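Ima hand gripper: looking after it, FAQ

Quick answers for anyone on the Trurkstead kit. Ask Bontu Gudeta if yours isn't here.
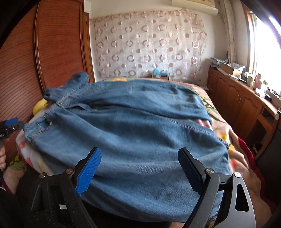 Most of these come up in the first week, so read the lot before you message.

How often do I clean the pads?
End of every session. Damp cloth, drop of washing up liquid, let them dry. No solvent, it makes the rubber go shiny and then nothing grips.

Does denim wear them out faster?
Yes. Seams and frayed hems mostly. On jeans and other heavy stuff we swap pads after 700 grasps, on shirts we leave them a lot longer. Look at the ribs, if the tips have gone flat change them whatever the count says.

Both pads or just the bad one?
Both. Always. A new one against an old one pulls the cloth sideways.

One jaw is slower than the other?
Fluff round the pivot pins, nine times out of ten. Soft brush, work the jaws open and shut 5 times, brush again. Still slow, one drop of light oil per pin and wipe off teh extra. Not on the pads!

Loose thread caught in the linkage
Stop. Open the jaws fully, snip it and pull out with tweezers. Don't yank the garment.

How do I check the opening?
Jaws wide, ruler across the pad tips, write it in the Binder. If it has dropped since last time there's play in the linkage, send it in.

Does dust matter?
Light dust on the black bars, no. Dust on the pads or pins, yes.

I use two grippers, can I mix parts?
Pads yes. Linkages no, they are set up as pairs.

What do I log?
Date, gripper number, what you changed, grasp count. Thats it.

Where do spares come from?
Jardine shelf, box 44. Take the last packet, tell Bontu. Reorders take roughly 17 days so dont leave it.

Can I take the jaw apart myself?
Pads, fine. Pins, no. Bag it, label it, leave it on the repair shelf.

Last changed November 16, 2024. Pad swap count updated, rest same as before.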